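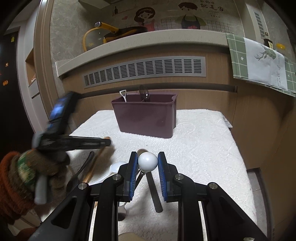 A white bulb-shaped object between the fingers of a hand-held gripper, spoons on the cloth beneath it.

I read many project plans for teaching machines to do housework, and almost all of them promise quantity. Fifty hours, then more hours. I think this is the wrong promise.

At Mivwood we recorded in 14 kitchens in September. My colleague Veronika Bakos wanted to keep 31 takes of each task from every kitchen. I wanted three, and more kitchens. We did not agree, and I still hold my opinion. The same person at the same table repeats the same movement, and the model learns this table very well.

A crowded table is worth more to me than a tidy one — also the slow takes, where the person hesitates. Please do not delete them. I would ask every team to write down what they threw away, and to publish this list together with the data.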